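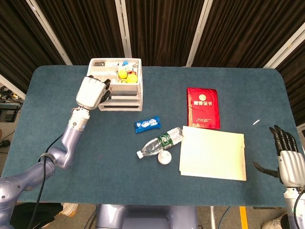 4 双臂桌面作业的操作规范

Fabrice Charpentier
2019年11月9日

前一节说明了Pondia项目的任务分类。本节讨论任务开始以前和任务进行之中应当遵守的规则。这些规则的初稿在四月写成，当时只给Drirkia实验点的人员使用，后来Lamov的同事也开始使用，并且提出了不少修改意见。我们在文中尽量说明每条规则的来源，有的来自现有的机械安全习惯，有的来自我们自己的错误。

4.1 适用范围

本规范适用于固定底座的双臂机器人在单张桌子上处理日常小物品的工作。移动底盘、双机协作和有人递送物品的任务不在范围内。图2给出一个典型的工作状态：左手的黑色手指弯向白色收纳盒的右上角附近，右手在桌子右侧，手指朝上，拇指伸向纸张的方向。在这种状态下，两只手承担的角色不同，因此规范也分别规定“作业手”和“等待手”的要求。

我们使用“作业手”这个词，指在当前子任务中要接触物品或容器的手。另一只手叫“等待手”。一个任务之内两个角色可以交换，但是每次交换都必须由控制程序写入日志。早期的记录里没有这个要求，后来分析碰撞原因的时候，我们常常无法确定当时哪一只手应该让开。

4.2 桌面布置

桌面布置的规则看起来简单，执行却最不稳定。原因是布置由人完成，而人对于“放得合适”的理解并不一样。我们最后采用下面的写法。

（一）容器靠后，物品靠前。有抽屉的容器，抽屉面应朝向机器人，并且抽屉前面要留出完全拉开所需要的距离。图2中的收纳盒放在桌子后部中间偏左，上层是分格的开口区，下面有两个抽屉。蓝色包装的零食条放在盒子前方。对于需要打开抽屉的任务，操作人员应先用手把抽屉拉到底一次，检查前面的物品会不会被推动。

（二）能滚动的物品必须单独考虑。横放的水瓶是我们遇到问题最多的物品，因为它受到很小的推力就会改变位置。规范允许水瓶横放，但要求在布置表中写明瓶盖的方向，并在它可能滚动的方向上没有桌边。如果任务本身需要瓶子靠近桌边，则必须使用挡条，并在布置表中注明。

（三）扁平物品可以重叠，但是重叠关系要记录。红色的荣誉证书和一叠奶油色的纸在图2里就是重叠放置的，纸叠压在证书的下边缘上。对视觉模块来说，这种布置比分开放置困难得多，我们认为它有研究价值，所以没有禁止。需要禁止的是没有记录的重叠。如果布置表写“证书、纸张”而没有写谁在上面，后来的人就不能重复这个实验。

（四）有文字的物品，文字方向应当固定。对于封面印有“荣誉证书”字样的册子，规范要求在布置表中画出文字的朝向。曾经有一位审阅者问我们，既然抓取不依赖文字，为什么还要这样做。我们的回答是，文字方向是操作人员最容易核对的标记，用它来检查物品是否转动，不需要任何测量工具。

（五）小物品应放在手可以从上方接近的位置。圆形的白色小盒和细长的白色小棒都属于这一类。这类物品高度很低，手指容易先碰到桌面。规范要求在第一次接近时使用低速模式，并且打开指尖的力限制。

（六）桌面上不放任务以外的物品。干扰物品是允许的，但干扰物品也属于任务，必须写进布置表。工具、手套、笔和遥控器在任务开始前都应拿走。

以上6条写在一张纸上，贴在工位旁边。我们试过更长的版本，其中每一条都有例外说明，结果操作人员不再阅读。现在例外说明放在附录中，由负责人解释。

4.3 线缆与关节

外部线缆是这类平台上常见的弱点。从图2可以看到，左臂外有一条黑色线缆，在肘部附近形成一个弯环，前臂靠近肘部的位置有一个深色的环形夹。右侧前臂上也有黑色线缆经过。弯环的大小需要平衡两个要求：太小，则肘部伸直时线缆受拉；太大，则线缆可能碰到桌边或者挂住容器。

我们没有给出弯环的固定尺寸，因为不同手臂的关节范围不同。规范规定的是检查方法：任务开始以前，让每只手臂在无物品的情况下慢速走完该任务需要的全部姿态，一个人在旁边观察线缆。只要线缆在任何一个姿态下拉直，或者接触桌面，就必须重新固定。检查以后不允许再改变夹子的位置。如果改变了，检查要重新做。

这个检查每次换任务都要做，重复同一个任务时每个工作班做一次。Huet是我们用来记录检查结果的软件，它在没有检查记录时不会开放自动模式。最初Huet只是显示警告，但是警告可以点掉，所以我们取消了这种方式。

4.4 人员位置

双臂机器人的安全距离不能只按照桌子的大小来决定。手臂展开时，肘部常常超出桌子的侧面，而人的注意力一般集中在手上。因此规范以肘部的最大外伸位置作为计算的起点，再加上人的手臂可能伸入的距离。计算得到的边界应该用清楚的颜色标在地面上，图2右下方的地面上可以看到一段黄色标识条。

对于边界的使用，我们区分三种情况。第一，自动模式下，所有人都应在边界之外，包括负责急停的人。第二，遥操作或者示教时，允许一名经过培训的人员进入边界，但是手臂速度必须受到限制，并且急停按钮要由另外一个人拿着。第三，断电布置时，人员可以自由进入，但是必须先确认两只手臂都已停止，不能只确认作业手。

第三种情况需要特别强调。在我们收到的报告里，布置阶段的问题比自动阶段更多。操作人员看到作业手停下来，就认为机器人已经停止，然后伸手去调整物品，而等待手这时还在返回自己的位置。后来我们要求控制程序在两只手都停止以后才给出一个声音信号，没有听到信号不得伸手。这个做法成本很低，效果令我们满意，虽然我们没有足够的数据来证明它单独的作用。

地面边界还有一个实际的问题：标识条会磨损，也会被设备架盖住。规范规定每个月检查一次，由工位负责人签字。设备架和手臂之间应保留一条通道，架上的线缆不应垂到这条通道里。

4.5 等待手的规则

文献中对等待手的讨论比较少。多数系统让它回到初始位置，这样安全，但是会增加任务时间，而且在角色频繁交换时动作显得不连贯。我们的规则允许等待手停在桌面附近，但有下面的条件。

等待手的任何部分不得进入作业手的计划区域。它的手指应处于不会勾住物品的姿态。如果桌面上有薄的纸张，等待手应高于纸面，并且不从纸张上方快速经过。最后一项来自一个小的观察：手掌快速经过时，没有压住的纸会移动，视觉模块随后使用的位置就不正确了。

我们也考虑过要求等待手握拳，理由是握拳时外形小，容易做碰撞计算。但是握拳以后再打开需要时间，而且手指打开时占用的空间会突然增加，这对附近的物品并不有利。目前规范没有规定手指的具体姿态，只规定姿态在等待期间不得改变。

4.6 执行情况与讨论

规范试用期间共保存了222份布置表。我们检查了这些表格是否完整，也和现场的负责人谈了执行中的困难。因为试用前没有使用同样的表格，本文不做前后比较，下面只报告定性的结果。

最常见的缺漏是重叠关系，其次是水瓶的方向。这两项都需要用文字描述，而其他项目可以直接勾选。把它们改成简图以后，填写变得容易，但是简图的质量差别很大。有些人画得很仔细，有些人只画一个长方形。我们建议以后的版本提供印好的桌面轮廓，包括圆角和机器人底座的位置，填写人只需要加上物品。

第二个困难是规则之间的冲突。例如第（一）条要求物品靠前，第（二）条要求滚动物品远离桌边，在一张较小的桌子上，这两条不能总是同时满足。现场人员希望有一个优先顺序。我们的意见是，凡是可能使物品落地的情况，第（二）条优先；其他情况由工位负责人决定并且写下理由。

第三个困难和语言有关。Lamov的操作人员使用中文，Drirkia的一部分人员使用法文，而Huet的界面是英文。“等待手”在最初的法文版里译成了“空闲的手”，有读者因此认为这只手没有通电。这样的误解比较危险，所以现在三个语言的版本都附有一句定义：等待手处于通电状态，随时可能移动。我本人不是以中文为母语的人，中文版由当地同事逐句核对过。

需要指出本规范的限制。它没有处理液体泄漏的情况，也没有规定打开的刀具、玻璃和加热物品。对于抽屉中存放物品的任务，它只规定了外部的空间，没有规定抽屉内部的布置，而内部的物品在关闭时可能卡住。此外，规范假定桌子不会移动。在一次审查中我们发现，桌脚没有固定的工位并不少见，手臂推动容器时桌子可能跟着移动一点，摄像机标定以后的误差有一部分可能由此产生。下一个版本将把桌子的固定列为单独的一项。

关于规范与正式标准的关系，我们的立场比较谨慎。本节的规则不能代替风险评估，也不能用来证明某个工位符合任何标准。它们的作用是让不同地点的人用相同的方法准备桌面，并且让以后的读者知道桌面当时是怎样准备的。布置表的空白样式和检查记录的字段见附录。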